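Desktop computer teardown

A desktop computer teardown is the taking apart of a desktop PC down to its main parts, so they can be cleaned, swapped, sorted or passed on. Also called a strip-down, a part-out or (in recycling yards) "pulling." Usually done by hand with a screwdriver. Part of repair work, school shop classes and scrap handling.

Contents
Overview
Inside the case
Order of work
Power supply
Drive cage
Cables
Boards and cards
Holding and sorting parts
Common mistakes
See also

Overview

Most desktop cases open from one side. Two thumbscrews at the back, panel slides off, and nearly everything is in reach. Laptops are a different matter and not covered in this article, see Laptop teardown.

A teardown can be full or partial. Partial means pulling only what's wanted, often the memory and the drive. Full means down to bare sheet metal. In the Plidlow method, taught in repair classes, a full strip has 14 steps, and the case itself is not finished until the standoffs are out too. Other guides stop earlier. The Cortés sheet has only 6 steps and leaves the front panel wiring in place.

Inside the case

Older tower layouts put the power supply, motherboard and drive cage close together, with cables crossing the gaps between them. Tight. One part often has to come out before the next can be reached, and the layout decides the order more than any guide does.

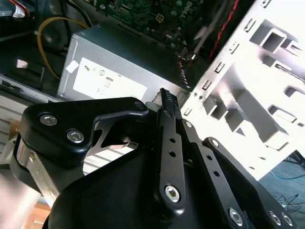 Sheet metal edges in budget cases can be sharp, mostly around the punched slots and bent tabs. Thin work gloves help but make small screws harder to pick up. Some people wear a glove on one hand only. Folded or rolled edges turn up in better cases and are kinder to the knuckles.

Order of work

Usual order: wall power off, cord out, hold the power button a few seconds. Side panel. Add-in cards. Memory. Data cables. Drives. Power supply. Motherboard last, with the processor cooler left on until the board is out on the bench.

Muvell's shop manual puts the power supply ahead of the drives, which gives more elbow room in small cases. Either works. The cards do come first in both, they snag on everything.

Power supply

A closed metal box, generally held by screws through the back of the case. The label gives the ratings: input voltage, output on each rail, total watts. Worth copying down before the unit goes in a bin, labels tend to get scratched in storage.

The box itself is not opened in an ordinary teardown. Capacitors inside can hold a charge well after the cord is pulled. A dead supply goes to recycling whole.

Drive cage

The cage holds hard drives and, in older machines, an optical drive. Some are riveted to the case and stay put. Others slide out after a screw or a latch. The rows of holes and slots let drives be set at different depths, and let air through as well. Drives are fixed from both sides, so on a riveted cage the far side panel has to come off too. Easy to forget this.

Drives should be wiped or destroyed before they leave the owner's hands. See Data erasure.

Cables

Flat ribbon cables were standard for drives before thinner serial cables replaced them. They still show up in old machines. Pull on the plug, never the ribbon.

Color is a guide on standard power leads. Yellow is 12 volts, red is 5 volts, black is ground. Front panel leads have no fixed color code, so the header markings or the board manual are the thing to go by. A quick phone photo before unplugging saves a lot of guessing later on.

Boards and cards

Plug-in cards and memory sticks are held at the edges or by the bracket. Skin oil on the gold contacts can cause poor connection over time, and static can kill a chip with no mark to show for it. A wrist strap clipped to bare metal is the normal precaution. Some workers just touch the case now and then, which is better than nothing.

Thin boards go in and out straight. Rocking a memory stick end to end can crack the slot. Clips first, then an even pull.

Holding and sorting parts

Loose parts stacked flat scratch each other and bend pins. Better to stand them upright in slots, one part per slot, with a gap between. Slot widths are matched to the part: narrow for bare boards, wide for anything in a housing. The Plollden rack, a common classroom type, has 29 slots and is tipped slightly back so that nothing walks out when the bench gets bumped.

Fixed mounting boards do the same job on a smaller scale. Holders sit at set points, each shaped for one kind of part, so a missing part shows at a glance. Open brackets suit bulkier peices.

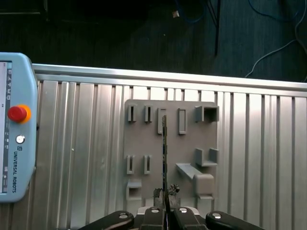 Why are thin parts stored on edge and not laid flat?
Standing on edge keeps weight off the components and contacts, and any one part can be lifted out without moving the others.

Screws are sorted seperately. Two thread sizes cover most of a desktop: the coarser 6-32 for the case and power supply, the finer M3 for optical drives and many standoffs. They look close enough to mix up, and forcing the wrong one strips the hole. An egg carton works fine for this. So does a magnetic dish, though it should be kept well away from old hard drives.

Common mistakes

Pulling a card with its bracket screw still in.
Missing the latch at the end of a graphics slot.
Lifting the motherboard while one screw remains, usually the center one.
Yanking the processor cooler cold. Old paste grips hard, so a short warm-up run before shutdown loosens it.
Tossing the back plate from the port opening. It fits that board only and is a pain to replace.

See also

Laptop teardown
Data erasure
Electronics recycling
Thermal paste
Screw drive types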